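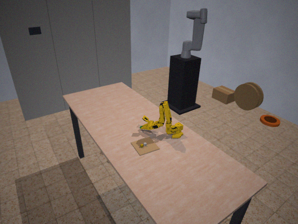
I get a lot of mail about the little desktop arm I'm building in the shared workshop in Itcombe, so I finally sat down and put my answers in one place. Most of you start with the sim, where I practice every move before I try it on the real thing. It's got the small yellow arm on a long table, a square tan board in front of it, and a tiny green object right down at the tip of the open gripper. I've run that setup 1,054 times (yes, I log them!).

Why bother with a sim at all?

I broke six gears in my first month. Elex sells them one at a time and they're slow to ship. A bad move on screen costs me nothing, so I do my messing up there first.

What's the big gray arm on the pedestal?

A stand-in for the one Leena Savolainen wants to put in our shop someday. It doesn't do anything yet in my version, I just like having it behind the table so I get used to planning around it.

How do you test a drop?

Gripper pointing straight down, green piece on the tan pad, and then I go through the joint angles one by one. I save them all to a file I call Danolura and load that onto the real arm the same evening.

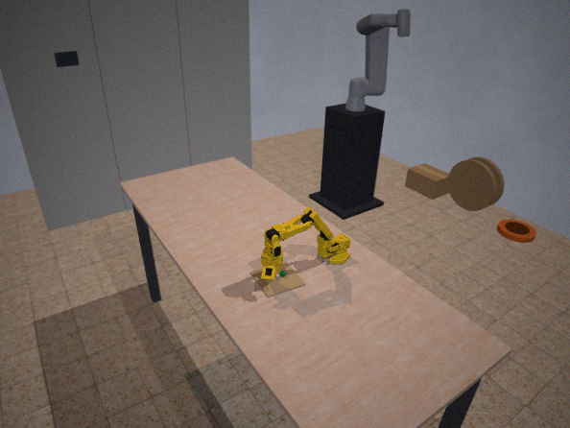
What did it cost?

I've spent $115 on printed parts so far, plus the motors, which Kavinda Sultana sold me used (thanks again!).

Can I get the files?

Sure, write me and I'll send the whole folder. Fair warning, the notes are a mess until I clean them up in May.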